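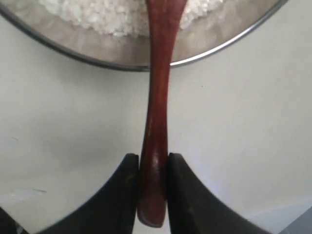

Filed under: Work & Jobs > Kitchens and Catering
2 min read · 5 comments · 30 shares

Our kitchen is getting a robot arm for the rice station, what happens to my hours?

I've been on rice and sides at a canteen for five years and my manager says the arm takes over the stirring in April. Should I be worried?
Asuka Hirano

We got ours last spring (everybody calls it Ula) and I kept all 36 hours! I do way more prep and tasting now, and my wrists are so much better. I do miss chatting at the stove, though.

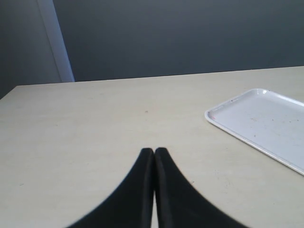

Who wipes down the table and tray between batches?
At our place it's whoever is on prep, so ask if that gets added to your job.
Bimla Bansal

depends on the boss. get the new duties in writing
Nigel Sowerby

Nigel's right. I went from cook to "station lead" with the same pay, and it took me a while to get that fixed. Ask about training too, mine was one afternoon and a binder. 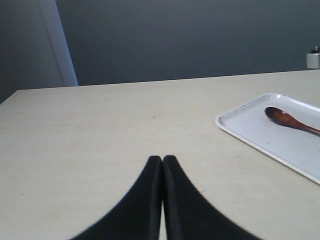 Wooden spoon on the white tray.

Idun Lindqvist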